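In Praise of the Little Blue Clip
February 2021

I have opened a lot of old computers at my kitchen table, and I'm ready to say it: tool-free cases are the best thing that ever happened to this hobby. My first tower, a hand-me-down from a shop called Rolon, had 40 screws in it if it had one, and I lost 2 of them in the carpet the very first night. (They're still in there somewhere.)

So when I see a row of colored tabs down the side of a case, I get a bit giddy. Color means "put your finger on me"! You don't need the manual, and you don't need the good screwdriver your brother borrowed.
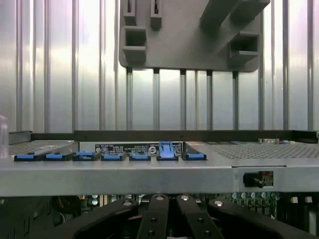

Blue tabs along the edge of a server case, one of them standing up.

My friends at the Sorngate repair night say clips snap and screws don't. Fine, I've snapped three myself. But I've also stripped way more screw heads than that, and a stripped screw will eat your whole Saturday.

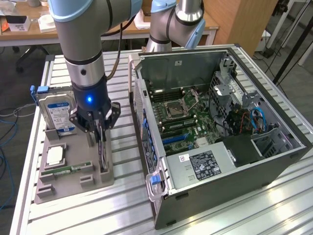

What I'd really like is for everybody to settle on one color. Blue, green, I don't care, pick one and use it on every part a regular person might want to pull out. Memory, drives, slot covers, all of it. People get scared of the inside of a computer mostly from not knowing what they're allowed to touch, and a dab of color fixes a good chunk of that. My next tower is getting checked for clips before I even ask the price.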